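Hand-held gripper or remote arms for laundry demos?

Posted in: Teaching by Demonstration

ManaiaH
Hi everyone! Long-time reader, first real question. We're trying to teach our arm to handle laundry and I've been recording the demos by hand, walking around with the gripper and doing the job myself. We're at 874 clips and I'm still going back and forth on whether I should have done it all by remote control — my housemate Femi thinks so, and he'll tell you himself.

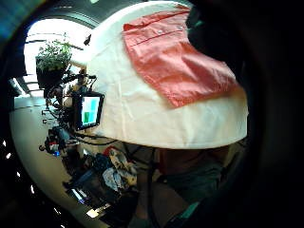
What worries me most is consistency between clips. I never pick a thing up the same way twice, and I can't decide if that's good variety or plain sloppiness. The coral piece on the white cloth is a fair case, with its lower edge hanging in a loose fold on the diagonal. Do I go for that edge every time, or take whatever is nearest?

femi_akpan
Housemate here, and yes, I do think so! With remote control you only ever record moves the arm can make. Manaia's wrist does lovely things that no motor of ours will copy.

prustus_fan
I'd disagree, kindly. I drove arms remotely for two winters and got 86 usable clips out of it, and most of those were slow and jerky. By hand you work at a normal pace and you can feel when the cloth is slipping. Take whatever edge is nearest, Manaia, and let the variety in.

alby_d
Somewhere in between for me. Record by hand, then throw out any clip where the wrist turns further than your arm can. I lost around 2328 clips that way (I did cry a little) and the training went better afterward.

ManaiaH
Oh Alby, that hurts to read! Okay, I went back through the ones with the pink towel last night.

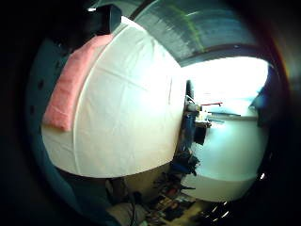
Sorting by wrist angle was easier than I'd feared, and I've dropped a fair few already. Starting position is the next headache. With the folded towel following the curve of that big white shape, I have a squared-off corner I could aim for, and I think I'd like a set that always begins at a corner like that, plus a second set that begins anywhere.

prustus_fan
Two sets is a nice plan. Keep them in separate folders, please, you'll thank yourself.

femi_akpan
I still want one afternoon of remote control to compare. Friday?

ManaiaH
Friday's fine, but you're driving.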